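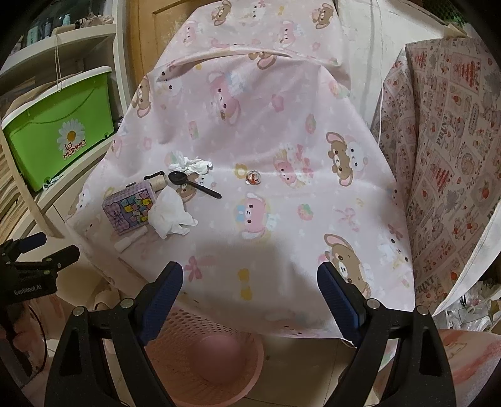
*Hand-held gripper at the bedroom station, fingers open, before the teddy bear sheet.*

In January our small group from Usham went to the open day of Kowalchuk, a company that teaches robots to do housework. I had registered for the afternoon tour, which starts at 2 p.m. and takes a little more than two hours. I write down my impressions for the colleagues who could not come.

The building is in Plomer, behind the bus depot. From the last stop it is a walk of 731 meters, as the sign says very exactly, and the sidewalk ends before you arrive. At reception you get a badge and felt covers for the shoes. Our tour had number 472, and I suppose they count every visit from the beginning of the company.

First came a talk in the canteen. The speaker explained that the project is called Fillamano and its goal is tidying: picking up small objects from beds, tables and floors and bringing them to a right place. For this they need many recordings of people who do the same work with a gripper in the hand. The target for this stage is 2,000 recordings per room. I found the talk good, but too long for a group that was still standing in coats.

After this we went to the rooms. I had expected a clean hall with yellow lines on the floor. Instead the stations look like someone's home, with shelves, bottles, storage boxes and baskets standing close together. In the bedroom one, the things to be picked were lying on a pink sheet with bears and bunnies: a gift box with a purple ribbon, crumpled tissues, a black plastic spoon, a glass marble with an orange swirl. A pink laundry basket stood on the floor in front.

Visitors were allowed to try. The gripper has two black fingers with blue textured pads, and it is heavier than I thought. The tissue was easy for me. The marble was another matter — I pushed it twice into a fold of the sheet and the third time I lost it completely, so we had to look for it on our knees. The operator told me that thin and round objects are the slowest for new people too, and that a training takes 74 minutes before they keep any recording.

I asked why the sheet has such a busy pattern. The answer was that a plain one would be too simple, and the robot must learn to see the difference between a printed strawberry and a real thing. They change the covers often.

What I missed was a robot doing the whole task alone. We saw one only on video, folding a towel, and the questions about speed were answered a bit generally. The next open day is planned for the summer, and they said that the kitchen will then be open for visitors.

Practical notes: bring your own lunch, the canteen sells only drinks. Photos are allowed at the stations but not in the corridor on the second floor. The return bus goes once an hour, and we missed it by two minutes.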